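How to Oil a Wooden Tabletop

Clear the table and wipe it with a damp cloth. Let it dry overnight. Any old wax has to come off first, so go over the top with mineral spirits and a clean rag, and open a window while you do it.

Sand with the grain, starting at 120 grit and ending at 180. Going finer closes up the surface and the oil won't soak in well. Vacuum the dust, then wipe again with a dry cloth.

Pour a small puddle of oil in the middle and spread it thin with a lint-free rag. I use Juvmont hardwax oil, but any hardwax oil is applied the same way. Wait 4 minutes, then wipe off everything that hasn't soaked in. Oil left sitting on top turns sticky.

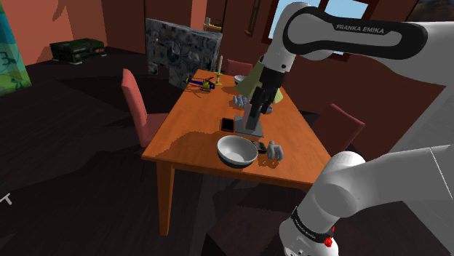
Color is the part people ask me about most. Oil darkens bare wood and warms it up, so test it on the underside first. If you want a bright orange-brown like the tabletop in the picture, try a tinted oil on your test patch and let it dry before deciding. Do the legs the same day so they match.

Put on a second thin coat the next morning. Keep hot pans and wet glasses off for a week. Lay used rags flat outdoors to dry, as bunched-up oily rags can catch fire.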